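**Housekeeping Theory, handout 2** (Washington Rangel)

In April we spoke about limescale. Today the subject is how water marks stone and similar surfaces.

- Hard water leaves minerals when it dries.
- Acid cleaners remove the minerals, but they can damage marble.
- Wait 8 minutes with Distent, then rinse two times.

Please read the Tekleab text before the next class.

Colour changes how much dirt the guest notices. On a pale top, dried drops are difficult to find, and many students stop too early. A black countertop with a white basin set into it asks for more patience, and the foot of the faucet and of the soap dispenser should be wiped separately. Use a soft cloth and finish with a second one.

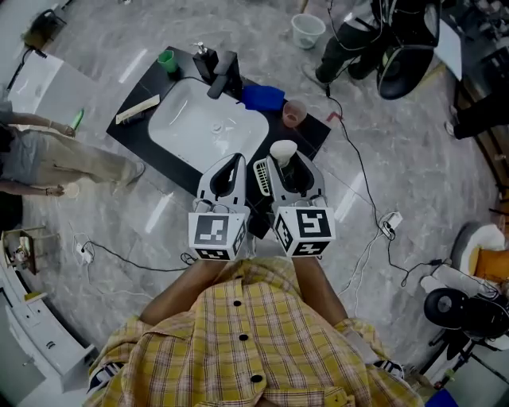
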